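Hirinley Home Forum > Kitchens and Utility > Fridges and freezers

Thread: Fruit in the top compartment – yes or no?

quincetree
Evening all. We've taken on a small two-door fridge for the back room, silver, with the little compartment at the top and the bigger door underneath. It came from Bastos in September and I've been very happy with it, apart from one running argument at home. My husband likes to put his satsumas up in the top because he says they're lovely and cold after a walk. I say they go hard as marbles and lose all their flavour. Who's right? And does anybody have a sensible way of arranging one of these? I seem to be forever moving the butter.

Florêncio Sampaio
Hello quincetree, and welcome to the fridge corner! Your husband has my sympathy, but if your top compartment is the freezing sort then a whole satsuma will be solid by the next morning. Peel them first, split them into segments and freeze them flat on a tray, then tip them into a tub. My grandchildren eat them like sweets (I have to hide the tub behind the peas). Whole fruit I keep in the bottom, in a paper bag, well away from the back wall.

pegbag_jo
I'm going to disagree with Florêncio, kindly I hope. Whole ones are fine in the top if you only want them chilled and you remember to take them out again. I do mine for 2 hours, with the timer on, and they come out beautifully cold and not frozen at all. The trouble is remembering – I've lost a good few that way, I will admit.

Florêncio Sampaio
Jo, two hours in my old Lurville would give you a cricket ball! They do vary, I suppose. Mine frosts up something dreadful if the door is opened too often, and then nothing slides in or out properly.

quincetree
Oh, the frost! Ours has started doing that as well. Is it a fault, or is it just us opening and shutting it all day long?

Afonso Seixas
Usually just warm air getting in, quincetree, though do check the door seal. Shut a slip of paper in the door and see if it pulls out easily. If it does, the seal wants a good clean with warm soapy water before you go spending money. I was quoted 253 pounds for a new fridge at Grosari when all mine needed was a wipe and a new strip. And defrost it before the ice gets thick, with an old towel along the bottom. I do mine on a Saturday morning with the radio on and quite enjoy it.

On the fruit question I'm with Jo, by the way. Small ones near the front of the top compartment, where you'll notice them.
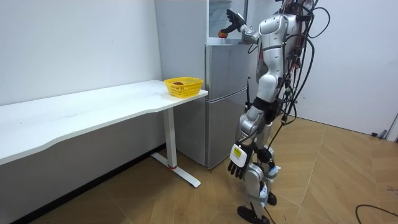 Top door open, with the fruit right at the lip of the compartment.

pegbag_jo
Thank you, Afonso! At the front is exactly where I'd have it. Push it to the back and you'll find it at Christmas.

Florêncio Sampaio
I can see frost in there, though, and I still say segments in a tub. But I'll try one whole tomorrow, with the timer on, and report back.

quincetree
I've read all of this out over supper and he's claiming victory, which I think is a bit premature. Seal gets the paper test in the morning. Jo, do you dry yours off before they go in, or straight from the bowl?

pegbag_jo
Straight from the bowl, unless I've washed them, and then a quick rub with the tea towel.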